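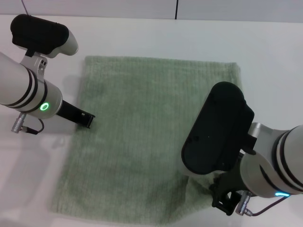 # Unit 5: Setup and Care of the Two-Arm Folding Cell

Course notes, Robot Cell Maintenance. Prepared by Griet De Graaf. Revised March 26, 2022.

Read this unit before the lab session. The cell is the one on the Pilto bench. It has two arms working over a shared white tabletop, each with a parallel gripper and a sensor unit mounted above the wrist. The work is cloth handling: towels are flattened, gripped and folded. Cloth cells wear differently from cells that handle rigid parts, and most of the faults you will meet come from cable strain, fouled fingertips or a sensor bracket that has shifted.

## 5.1 Terms used in this unit

**Forearm.** The last long housing before the wrist. On our arms it is a silver-gray cylinder with two black bands. Do not use the bands as clamp points.

**Wrist ring.** The status light on the wrist joint.

**Sensor unit.** The black-topped housing above the wrist, held by a silver bracket.

**Plug.** The silver cylindrical connector at the wrist end of the arm. The dark cable from it is referred to as the tool cable.

**Home pose.** The stored joint position to which each arm returns at power-up. It is set separately for left and right.

**Near side.** The side of the table where the operator stands. Left and right are always given from the arms' own viewpoint, looking out across the table. Write them this way in the log. A report that says "left" and means the operator's left has cost this lab a working gripper.

## 5.2 Before power-up

Work through the list in order, with the supply off and the lockout tag in place.

1. Clear the table of everything, including the towel.
2. Wipe the tabletop with a dry lint-free cloth. If marks remain, use a damp one and wait until the surface is dry.
3. Inspect the tool cable on each arm from plug to strain relief. Look for flat spots, nicks in the jacket and any place where the cable has been rubbing on the joint housing.
4. Turn each plug collar by hand. It should be fully seated and should not rotate under light finger pressure.
5. Check the sensor bracket screws with the small hex driver. Do not retighten a loose screw yet. Record which one it was and go to 5.5.
6. Open and close each gripper by hand, using the release on the gripper body. Travel should be even over its whole length.
7. Remove lint from the fingertips with the nylon brush. Never use compressed air here. It pushes fiber into the slide.

Sign the sheet only when every line has been done. A partial sheet counts as no sheet.

## 5.3 Power-up and homing

Remove the tag, close the gate and switch on the main supply. The controller needs 30 seconds before it will accept a command. Commands sent earlier are dropped without a message.

Home the left arm first, then the right. The order matters in this cell: the right arm's stored path crosses the middle of the table, and the controller assumes the left arm is already clear.

The two wrist rings do not have to show the same color. On the Pilto bench the colors are assigned in the controller's settings file, and the file differs by arm:

| Arm | Color | Meaning in this cell |
|---|---|---|
| Left | Green | Enabled, position held |
| Left | Amber | Enabled, limit warning |
| Right | Cyan-blue | Enabled, position held |
| Right | Amber | Enabled, limit warning |
| Either | Red | Stopped, fault stored |
| Either | Off | No power at wrist |

Students who trained on the Courtois cell should take particular note of the cyan-blue entry. In the Courtois settings that color means the arm is free to be moved by hand. Here it is holding position and will resist you.

## 5.4 Gripper check on cloth

A gripper that passes on a test block may still fail on a towel. The pile compresses, the fabric bunches under the fingers, and the force reading climbs more slowly than it does on a solid part. The check is therefore done on cloth.

1. Lay one test towel flat on the table. Use the ribbed terry towel from the cell drawer. Do not substitute a smooth cloth.
2. Bring the left gripper to the left edge of the towel, near the far corner, with the fingertips just at the edge.
3. Bring the right gripper down to the lower right part of the towel, pointing toward the near side. Some bunching at this point is normal and does not need to be smoothed out.
4. Close the left gripper at the slow setting. Record the reading once it has settled.
5. Raise the left gripper 30 mm and hold. The cloth must not creep out of the fingers.
6. Lower, open, and repeat with the right gripper.
7. Run the set 14 times per arm. Replace the towel if the loops begin to pull.

The accepted limit for slip is one failure per set. Two or more failures on the same arm mean that the fingertips are to be cleaned and the set run again. If the second set also fails, replace the fingertips as a pair. A new tip opposite a worn one gives an uneven closing line and will twist the cloth during a lift.

Watch the hem during step 5. If one fingertip catches a hem stitch and the other holds only pile, the reading looks good and the grip is poor. Discard that run and write "hem" beside it.

## 5.5 Sensor unit: bracket and alignment

The sensor unit sits close to the gripper and gets knocked, mostly during manual moves. A small shift at the bracket becomes a large error at the table.

To reset a shifted unit:

1. Stop the arm, switch off, tag out.
2. Back out both bracket screws and clean the threads.
3. Seat the bracket flat against its mounting face. There must be no visible gap.
4. Apply a small drop of medium thread lock to each screw.
5. Tighten alternately, a quarter turn at a time, to the value on the cell card.
6. Leave for 30 minutes before power is restored.
7. Run the alignment routine with the Trenik target plate in its three table positions.

Do not run the routine on a table with cloth on it. The plate must lie directly on the tabletop.

When the routine finishes, the controller writes a new offset file and keeps the old one. Compare the two. A change on one axis only usually points to the bracket. A change on all axes usually points to the arm's own home pose, and the bracket should be left alone until homing has been checked.

## 5.6 Tool cable

The cable makes a loop beneath the wrist joint so that the joint can turn without pulling on the plug. Too little slack loads the plug. Too much lets the loop drag on the towel, and on a thick terry cloth it can move the fabric enough to spoil a fold.

To set the loop, turn the wrist by hand to each end of its travel with the power off. At both ends the cable should still show a slight curve where it leaves the plug. Fix the slack at the forearm clip and nowhere else. Cable ties at the wrist are not permitted.

Replace the cable under any of these conditions:

- jacket damage deep enough to catch a fingernail
- fault code 555 stored twice in the same shift
- visible bend directly behind the plug
- any repair with tape, whoever made it

Code 555 is a lost signal between gripper and wrist. The arm stops and the wrist ring goes red. Reseat the plug once and clear the code. If it returns, do not reseat again. Repeated reseating wears the contacts and hides the real fault, which in this cell is nearly always a broken conductor inside the loop.

## 5.7 Service intervals

| Item | Interval | Action |
|---|---|---|
| Fingertips | Each session | Brush, inspect |
| Tool cable | Each session | Inspect loop and plug |
| Bracket screws | Each session | Check, record |
| Gripper slide | 200 hours | Clean, light grease |
| Alignment routine | 200 hours, or after any knock | Run with target plate |

Hours are read from the controller and not from the wall log. Use only the Brovine grease kept in the cell drawer, and wipe off the excess. Grease on the fingertips transfers to the cloth, and the towel then has to be taken out of use.

## 5.8 Lab work for this unit

Work in pairs. Complete 5.2 through 5.4 on both arms and hand in one signed sheet with all readings. Guadalupe Ocampo supervises the lab and must be present when the gate is first closed. Pairs that store a red fault during the session should attach the fault printout and a short note on what was done, in order, before and after the stop.

Bring safety glasses and a small flashlight. The hex drivers stay in the lab.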